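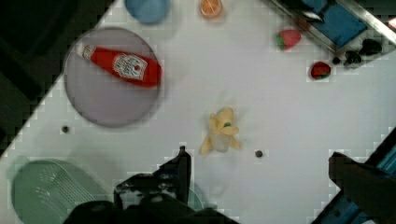 Londetura Bench Package: what we paid for, and what we forgot to budget for

Posted 22 March 2023 in Equipment Reviews

Rating: good, with conditions

We ordered the Londetura bench package in January for our lab in Greltdale. It is sold as a complete tabletop setup for pick-and-place work: arm, two-finger gripper, wrist camera, mounting platform, table, controller and a starter set of objects. We wanted to teach the arm simple kitchen handling, such as picking up a cup, moving food onto a plate and clearing a plate into a bin. This review is mainly for people who have to write the purchase request, so it spends more time on costs and planning than on motion specs, which you can get from the data sheet.

What comes in the quote

The base quote covers the arm, the gripper and the controller. The table and the camera mount are listed as options, but you should treat them as required. We tried to save money by leaving the table off the first version of the order and using a desk we had. The sales office in Chiba asked for a drawing of the desk, looked at it, and told us the platform would not line up. We put the table back in. If we had done that at the start, the order would have gone through a full approval cycle earlier.

The table is plain white and large enough for a plate, a bowl, a cup and a scatter of small food items without everything touching. White is a good choice for most colored objects. It is less good for pale ones, and we would ask for a gray mat if we ordered again.

The objects

I did not expect to write much about toy food in a robot review, but it matters. You can spend a lot on test objects. There are calibrated sets with certified weights, and the Carkitis set we were quoted cost more than our gripper spare parts kit. We went with play kitchen pieces instead — fruit, a ketchup bottle, plates, bowls and cups in soft colors — and have not regretted it for this stage of work.

The shapes are more useful than they look in a catalog. A ketchup bottle lying on a plate is an awkward grasp, with the rim getting in the way of the lower finger. A banana with its peel spread out has no obvious side to grab. Strawberries are small enough that a bad height setting shows up right away. Cups with handles are worth having because the handle changes which approach angles are open to you.

Buy 2 sets. Small pieces roll off the table and get lost, and if you replace one later from another maker the size and color will not match. Ours are cheap enough that the second set cost less than the shipping on the gripper pads.

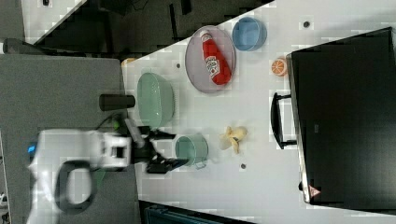 The other thing to plan for is space on the table. People sketch the layout with the plate, the bowl and the food, and then someone wants a bin, a tray or a small appliance in the task, and the working area shrinks fast. Anything tall and boxy also limits how the wrist can come in, and a handle that sticks out toward the middle takes up reach you thought you had. Draw the biggest object first. We did it the other way around and redid the layout.

Gripper

The two-finger gripper is the best part of the package. It is simple, the fingers are easy to change, and it holds light plastic items well once the force is turned down. The factory setting is too strong for thin cups. The finger pads wear on the inside edge, and the vendor counts them as consumables, so they are outside the warranty. Put them on a separate budget line from the first year. We keep 2 pairs on the shelf.

Camera and cables

The wrist camera option works, but the image is soft up close. It will find a bottle on a plate. It will not read the label on the bottle. If your task depends on reading print, budget for a different camera and check the weight against the wrist limit before you order it.

Cable routing is left to the customer. The cable loop at the wrist needs slack or it pulls in the far corners of the table, and too much slack catches on things. The supplied clips are poor. We bought our own and spent most of an afternoon on it.

Lines missing from our first request

Second set of objects
Spare finger pads
Cable clips and sleeves
Gray table mat
Import handling from Chiba
Staff time for setup and layout changes

The last one was the largest. The vendor's setup estimate covers bolting down and powering on. It does not cover getting a task to run, and we had written the request as if it did. We have since started entering staff hours as their own line on every equipment form.

Support

Email replies were clear and usually came overnight. Phone support is limited by the time difference. Training is 2 remote sessions, and more can be bought. The first was useful. The second repeated the manual, so send your questions ahead of it.

Would we buy it again?

Yes, for tabletop handling of light objects, with the table and camera mount included from the start. For heavier items, or for work where the arm has to reach past the table, get a second quote. We plan to order another package for the next bench and will ask Londetura to leave out the starter objects and credit us for pads.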